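4.3 Comparing two grippers in the simulated kitchen

Use this procedure to compare the Braken and Bajpai gripper models before either is fitted to the real arms. The controller settings must be identical for both runs.

1. Open the Vandville workspace and load the kitchen world. Wait until the physics clock shows a steady rate.
2. Set the random seed to 129 and the step limit to 580.
3. Assign the gripper model under test to both arms. Mixed pairs are not supported in this release.
4. Select the head camera as the recording view. Leave its tilt at the stored value.
5. Move the left arm to the counter pose and hold the right arm clear of the worktop.

Note: If the fingers pass through the counter edge, the collision mesh has not loaded. Close the world and repeat from step 1.

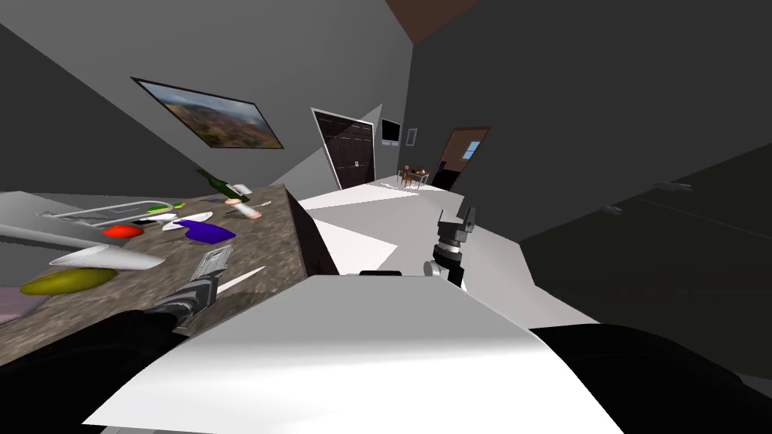 6. Start the trial list. Each object is attempted seven times, and the log records finger force, slip and final object position.
7. Save the log, change the gripper model and repeat from step 3 with the same seed.

Caution: Do not edit the friction values between runs. Results taken with different values cannot be compared.

Reject any run in which the controller reports six or more missed cycles. Logs made before the September release lack the slip column and must be recorded again. Send queries on log format to Sarita Yadav.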